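Prurkden publishes its hand-held gripper comparison: 448 grasps, 3 sets of finger pads and a good deal of jewellery

For immediate release
17/02/2026

Prurkden, the small-parts handling workshop, has today put out the full results of its hand-held gripper comparison, and I get to write the announcement, because I did most of the squeezing. The results, the scoring sheets and our notes on pad wear are all free to download from our site, and you don't have to give us an email address to get them.

If you've followed us since July you'll know what set this off. We were asked by Gelura, who pack and return costume jewellery for online shops, whether a plain two-finger gripper could cope with the sort of thing they handle all day long: bracelets, fine chains, earrings on cards, hair clips, little fabric pouches. Our answer at the time was a rather feeble "probably, with the right pads". Gelura quite reasonably asked which pads. We didn't know! So we went away to find out.

What we tested

The comparison covers three sets of pads on the same parallel-finger tool. The first is a smooth silicone pad, which is what most people seem to start with. The second is a textured rubber pad with a fine pattern pressed into it. The third is a softer foam-backed pad that Langat make for picking fruit, and which they kindly sent us a bag of when we rang up and asked.

We kept to one tool on purpose. I've read plenty of comparisons where the gripper, the pads, the camera and the person holding it all change at once, and then you get to the table at the end and can't tell what made the difference. Ours is a bit dull by comparison, but you can follow it.

Everything was done by hand. A person holds the tool, closes the fingers on the object, lifts, holds for a slow count and sets it down again on a marked patch of table. A grasp scores full marks if the object comes up first time and stays put, half marks if it slips but doesn't fall, and nothing if it drops or never leaves the table. We did 448 scored grasps in all, and I'd like it on record that my thumb has not forgiven me.

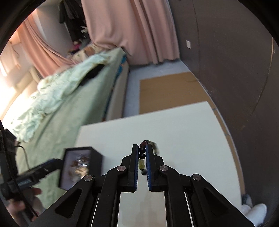 Beaded things were the part I was most looking forward to, and also the part I'd underestimated. A bracelet has no proper shape of its own. You take hold of one bead and the rest swings, or you take hold of two and they roll against each other and the whole lot works its way out sideways. The smooth silicone pads were the worst for this. They felt lovely and sure for a moment and then let go, usually just as I'd started to relax. The textured pads did much better, and so did the foam-backed ones, though for different reasons as far as I can tell.

With the textured pads it mattered where you picked. Close on the gap between two beads and the pattern seemed to bite on both of them. Close on the fattest part of a single large glass bead and you might as well have been using the silicone. With the foam-backed pads it hardly mattered at all, since the foam gave way and wrapped a little round whatever was there. Their trouble was letting go. Small beads stuck in the dent they'd made, and we had more than one bracelet come up again with the fingers wide open, dangling from a single bead.

What we found

Over all the objects together, the textured pads came out in front, the foam-backed pads second and the smooth silicone third. If you only handle one kind of thing, though, please don't stop at that line, because the order changes.

On flat card (earrings still on their backing, mostly) silicone was the best of the lot. It got a clean hold on the edge of the card and didn't mark it. The textured pads left a faint print on the glossier cards, and Gelura told us straight away that they couldn't send those back out.

On fine chain, all three were poor. I had hoped for a winner and there isn't one. A chain lying flat on a hard table is a miserable thing to pick up with two fingers, whatever you put on them. Laying a thin cloth underneath helped all three sets, and we've listed those grasps separately so they don't flatter anybody.

On fabric pouches everything worked, every time, and after the first batch we stopped testing them and spent the time on chains.

Hair clips were somewhere in the middle and depended mostly on which way up they landed. I have strong feelings about hair clips now.

How the pads wore

We also wanted to know how long a set lasts before it starts to lie to you. Each set was washed in warm soapy water and dried after every 40 grasps, and we photographed the faces each time under the same lamp. The silicone picked up fluff at an astonishing rate and was noticeably worse by the time it got to the sink, then came back good as new. The textured rubber lost a little of its pattern at the tips, where I tend to pinch hardest. The foam-backed pads looked fine from the front and had started to peel at one corner, so keep an eye on that if you use them.

Langat have seen these notes and have asked us for the peeled set back so they can look at the glue. We posted it last week and will add whatever they tell us to the download page.

The mounting angle

A late addition, and one I argued for, was a short run with the pads turned through 90 degrees, so that the direction of the pattern ran across the fingers where before it had run along them. It took ages to set up and I was a bit worried I'd wasted everybody's time. For chains it did nothing. For beads it made the textured pads a touch better at holding and a touch worse at letting go, and we couldn't agree among ourselves whether that was worth having. The figures are in the second sheet. If you look at them and come to a firm opinion, do write in.

What we didn't test

I'd sooner say this here than have it pointed out to me later. We didn't test powered fingers, so the squeeze varied with the hand doing the squeezing. Two of us shared the work and the sheets show which of us did which grasp, and yes, there is a difference between us, and no, I'm not going to say in a press release who was better.

We didn't test anything oily or wet. We didn't test anything heavier than a chunky bangle. We didn't try suction, which several people have already asked about, and which I'd guess would be very good on card and hopeless on beads, but that's a guess and it isn't in the results.

Speed isn't in there either. Gelura care about speed a great deal and so will most people who do this for a living. We went slowly and evenly all the way through so that the holds could be compared, and a faster run needs its own rules for scoring. We'd like to do that next.

What happens now

Gelura are going to try the textured pads on their beaded lines and stay with silicone for anything on a card. That means swapping pads between batches, so we've been working on a clip that lets you change a set without a screwdriver. It's called Hekcombe, it's a small printed bracket with a spring tab, and the drawing is in the same download as the results. Print as many as you like. The tab is the weak spot, so print it lying flat or it will snap on you (I've a jam jar full of snapped ones).

We'd be very glad to hear from anyone who repeats any part of this with a different tool. The object list gives the size and weight of every item, and most of them came from market stalls and charity shops, so you won't find exact twins, but something close should do nicely. If your results disagree with ours, send them anyway. We'll put them up next to our own with your name on or off, as you prefer.

For editors

The download contains the scoring sheets, the object list, the pad wear photographs, the Hekcombe drawing and a short guide to how we scored a slip. Larger copies of the photographs can be had by writing to the press address on our contact page. You're welcome to print any of the tables as long as you say where they came from, and please print the cloth and no-cloth chain results as two separate rows.

Prurkden tests and adapts hand-held and bench grippers for people who handle small, awkward objects. We're a small team and we answer our own post. Sample pads for this comparison were supplied by Langat free of charge, and Gelura lent us a box of returned stock to practise on before scoring began. Neither firm paid for the work or saw the scores before they were final.

Requests to borrow the tool and a set of each pad can go to the same address. There's one kit to lend at the moment and it goes out for a fortnight at a time, return postage paid by the borrower.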